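Table and toy basket check: the long table, Deltside playroom
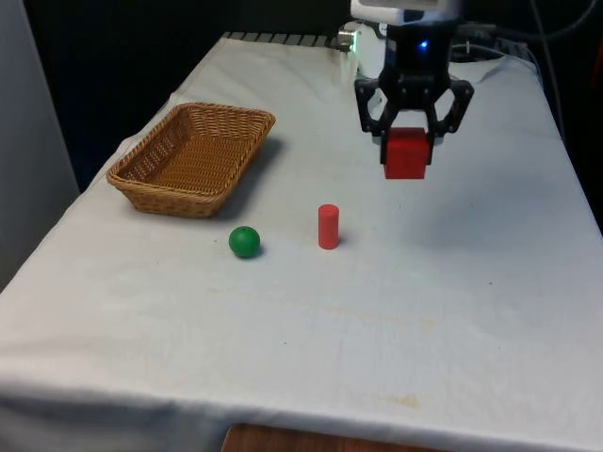

DELTSIDE, October

I do this check before we open up, usually with a mug of tea parked well away from the table, and I've got into the habit of writing down what I think as I go along. Amna Mengal asked me to type it up properly so that whoever takes the morning after me isn't left guessing what "cloth a bit iffy, see me" meant. So, my comments are under each line. The marks are OK, WATCH or FIX, same as on the kitchen sheet.

Checked by: Loubna Soliman
Second pair of eyes: Ghislain Gauthier (floor and lights only)
Sheet no. 1835

1. THE CLOTH

1.1 Lies flat, no rucks or folds to catch a sleeve -- WATCH (gentle creases, uneven folds down the left edge)
I smooth it from the back to the front with both hands. White shows up everything, and I rather like it for that! You can spot a crumb or a bit of grit straight away, and a bright toy on white is easy for little ones to find.

1.2 Overhang not long enough to be pulled -- WATCH
Fine for the five-year-olds. For the crawlers and the ones just pulling themselves up I'd like it shorter, because a good tug brings the lot down on somebody's head. I've tucked the side nearest the reading corner under itself and clipped it. Raíssa Barbosa has offered to hem it and I have said yes please.

1.3 No holes, loose hems or dangling threads -- OK
One thread snipped off the corner by the radiator. That was all.

1.4 Clean -- FIX
Yellow-tan stain near the front edge, a faint yellowish streak and a few specks.
Spare is in the airing cupboard, second shelf. Please don't put the used one back there (you know who you are).

2. THE BASKET

2.1 Empty before checking -- OK
Always tip everything out first. I know it's a faff. You can't see the floor of a wicker basket with toys sitting on it, and the floor is where the small bits hide.

2.2 Rim sound all the way round -- OK
It's a nice thick braid, this one, and it flares out, so it gets grabbed more than any other part. Run your thumb round the whole rim slowly, both directions. A splinter that lies down one way will stand up the other.

2.3 Weave: no snapped or poking strands -- WATCH
The floor is close and tight and I've no complaints about it. The sides are looser, and there are little gaps where the light comes through. Gaps are how it's made, so don't go marking it down for those, but do put your fingertip to them. If a strand moves when you press it, tell me. One felt a touch springy to me, on the inside of a short end, and I want to see if it's any worse by the next check.

2.4 Corners -- OK
Rounded, so nothing to bump a forehead on. The old Magsi crate had corners like a filing cabinet and I don't miss it one bit.

2.5 Size and weight -- OK
Shallow enough that a child can reach the bottom without going in head first. Carry it with two hands all the same, as the rim isn't a handle.

2.6 Dust -- OK
Soft dry brush along the strands, never a wet cloth. Wicker that's been left damp smells dreadful and goes soft, and I've thrown away two that way.

3. THE TOYS

3.1 Red cube -- OK
Check the edges and the corners, then the faces for chips. I hold mine up off the table and turn it under the lamp, as the red goes quite dark on the shaded side and you can miss a dent. No sharp bits that I could find.

3.2 Red cylinder -- OK
Roll it across the cloth. If it wobbles or veers off there's a flat spot or a crack starting. It's the one most likely to end up on the floor and be trodden on, so it doesn't go out when we've got a crowd in. Your call on the day.

3.3 Green ball -- OK
Too big for the choke tube, which is the only thing I really care about with a ball. Please do use the tube and don't go by eye. I was very sure about a marble once!

3.4 Paint and colour coming off -- OK
White cloth, damp finger, rub, look at the finger. Nothing.

3.5 Anything on the table that shouldn't be there -- OK
Hairgrips and pen lids are the usual culprits. Also my own reading glasses, once, which Youssra El Ouafi has not let me forget.

3.6 Wiped down -- OK
Hirar spray, the unscented one. Leave it to air for 10 minutes before the toys go back in the basket. The basket doesn't get sprayed, see 2.6.

4. THE TABLE AND THE FLOOR ROUND IT

4.1 Table steady -- OK
Lean on each corner in turn. Lean properly, as if you were a dad with a coffee.

4.2 Legs locked -- OK
Get down and look, don't just feel for them under the cloth. The catch at the window end needs a firm push and you'll hear it go.

4.3 Space to walk along both sides -- FIX
The book trolley had crept in again on the window side. I moved it back, but the brake isn't holding and it will only creep in again. Job 2556 raised with Bultero, who did the last repair. Until they've been, wedge it.

4.4 Floor clear and dry -- OK
Ghislain did this one and says fine. He did find a raisin.

4.5 Lighting over the table -- OK
Good and soft, no glare off the cloth. You do get a shadow under whatever you're holding up, so move the toy about while you're looking at it.

5. TO DO

Hem the cloth (Raíssa, before the baby group if she can manage it).
Wedge for the trolley, and chase Bultero if we've not heard by the end of the month.
Look again at the springy strand, short end, inside.
New choke tube for the upstairs room -- they keep borrowing ours and I keep having to go up and get it.
Cupboard 24 key is back on the hook. Thank you to whoever it was.

Next check is the same time, 8.15 in the morning, before the heating gets noisy. If you're covering for me, write your comments however you like, only do write some. A column of ticks doesn't tell me a thing about that basket.

Loubna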